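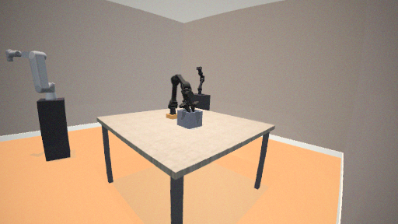 图1 仿真场景,桌面黑色机械臂,夹爪悬在蓝灰色盒子上方

Neltine-Tabletop 数据说明(README)

先看这段再下数据,不然后面对不上。

这个仓库放的是Neltine项目里“容器边缘接近”那部分的仿真数据和评测脚本。论文里叫 rim-approach,内部一直叫Dringate任务,目录名懒得改了,看到 dringate_ 开头的就是它。

要解决的问题:夹爪要伸进开口盒子里的时候,策略经常在最后几厘米撞盒沿。纯模仿学习的基线尤其明显,动作看着挺顺,一到盒口就往外偏。我们的做法是在动作头前面加一个很小的几何预测分支,先估盒沿的朝向和高度,再把结果拼进去。没有别的花样。

场景

一个房间,橙色地板,灰褐色墙,中间一张浅米色方桌。桌上一台黑色多关节臂,两指夹爪,盒子是上面敞口的那种。盒子旁边那块扁的橙褐色小块是干扰物,不是目标,标注里写成 distractor_flat,评测时碰到它不算失败,但是会记一次接触。

房间里另外还有两台臂,桌子后面一台黑的,装在黑色底座上;左侧一台白色和浅灰的工业臂,也是黑色底座。两台都不参与任务,关节锁死,不接控制器。留着是为了让视觉编码器见到多个机械臂同框的情况。早期版本房间里只有一台,换到多臂场景里掉点掉得厉害,后来就一直这么摆。

图1的视角偏低,只拿来看布局,训练不用这个机位。训练机位参数在 configs/cams.yaml。

数据量

训练:315 条轨迹
验证:80 条轨迹
测试:16 个固定布局,每个布局跑 4 个随机种子

轨迹全部是脚本规划器生成的,没有遥操作。规划失败的已经删掉,碰了盒沿但最后进去了的保留,contact_rim 字段为 1。想做干净数据的自己过滤一下,注意过滤完验证集会变小,别拿来和我们表里的数直接比。

字段

obs/rgb:两个机位的彩色图
obs/depth:深度,单位米,无效值填 0
obs/qpos:桌面臂的关节角,弧度
obs/gripper:夹爪开合,归一化过
action:末端增量位姿加夹爪指令
geom/rim_normal:盒沿平面法向,世界坐标系
geom/rim_height:盒沿高度,从桌面量,不是从地面
contact_rim:是否碰过盒沿,整条轨迹一个值
layout_id:布局编号,测试集才有意义

geom 下面两个是仿真器直接读出来的真值,只在训练时当监督用。推理时不能喂进去,喂了等于作弊。评测脚本会检查输入字典,发现 geom 直接报错退出。

对比的方法

Noda:我们的基线,只有图像和关节角,没有几何分支
Noda-D:多加一路深度
Woldegiorgis:带几何分支的完整方法,仓库主分支就是这个
Woldegiorgis-frozen:几何分支先单独训好再冻结

大致结论:加几何分支以后撞盒沿明显变少,进盒成功率也上去了,但是涨幅没有碰撞那一项大。单纯加深度帮助很有限,盒子转了角度以后基本没用。冻结版本和联合训练差别不大,联合训练偶尔会崩,赶时间的建议用冻结的,稳。

具体数字见 results/ 下面的表,按布局分开列了。不要只看平均,有几个布局所有方法都很差,盒子贴着底座,臂要绕一个大弯从上面折下来,肘部容易到限位。这个还没解决。

运行

先装依赖,requirements.txt 里版本是锁死的,渲染器那一行千万别升级,升了阴影不一样,验证结果会飘。

训练:python train.py --cfg configs/wold.yaml
评测:python eval.py --split test --seeds 4
只看渲染:python preview.py --layout 0

显存不够就把 batch 改小,学习率跟着降,没仔细调过。preview 在没有显示器的机器上要加 --headless,不加会卡住也不报错,已知问题。

已知问题和限制

1. 全是仿真,没有真机结果。真机在做,不承诺时间。
2. 光照基本固定,墙面地板都是纯色,没有纹理随机化。直接迁移到真实图像不要抱希望。
3. 盒子都是长方体,圆口的没试过,几何分支默认盒沿是一个平面。
4. 验证集里有几条轨迹的深度图最后一帧是空的,加载器会跳过,会打一行警告,不用管。
5. rim_normal 在旧版数据里方向是反的,十月之后打的包已经改正。如果你训练出来夹爪老是往桌子底下钻,八成是用了旧包,重新下载再试。
6. 白色那台臂的碰撞体比外观大一圈,目前不影响任务,要改布局的话注意别把桌子挪得太近。

怎么算成功

两个手指的指尖都低于盒沿平面,并且在盒口投影范围内,保持到回合结束。不要求抓东西。中途碰盒沿不影响成功,单独统计。之前有一版是碰到就算失败,和论文初稿里的表对应,现在脚本里加 --strict 可以复现出来。

许可

代码和数据仅限研究使用。改了布局再发布的请换个名字,别还叫Neltine-Tabletop,之前有过混淆,查了很久才发现两边测的不是同一个东西。

有问题提 issue,带上 layout_id 和种子,还有完整日志,光贴一张截图的我们没法查。

待办

圆口容器
纹理随机化
把 dringate_ 前缀统一改掉(大概率不改了)
补 Noda-D 在 strict 下的结果,漏跑了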